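Week two of the gripper bake-off. In the left corner, the Daseck: two fingers, matte black, no opinions. In the right, the Hivier, which costs more and comes in a nicer box.

Rules, as set by Renji Ikeda on the back of a delivery note: 200 cloth picks each, same controller, no swearing on the audio. I've already lost on the third.

Towels are the great leveller. Everyone's demo reel has a cube in it. Ask why and watch people look at their shoes.

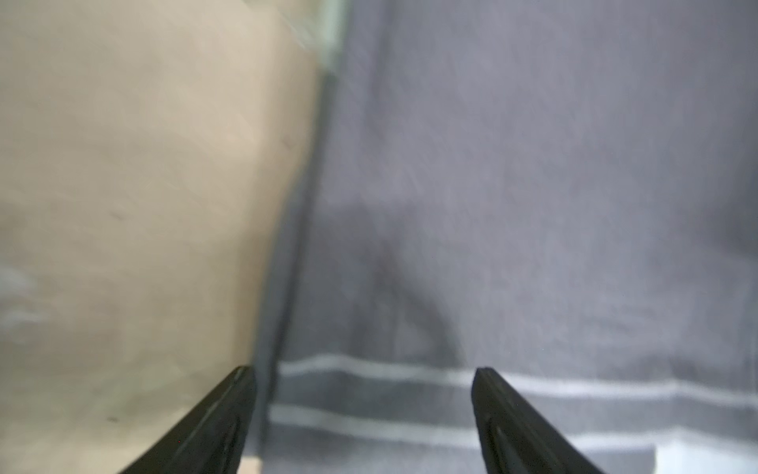 Wrist camera first, then both arms from the fixed one.
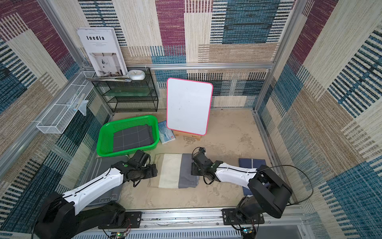 Score so far — Daseck 182 out of 200. The Hivier is still going, at the pace of someone filling in a tax return.

Most of the misses are double grabs. You ask for one layer, you get two and a bit of floor.

Larysa Nechyporuk thinks it's the fingertip pads and wants to try the Pakzad ones. They've been on order for 9 weeks. I think it's the wrist camera exposure, which I can fix by teatime for nothing, so naturally we're waiting for the pads.

Hivier results when there are some. Bring a book.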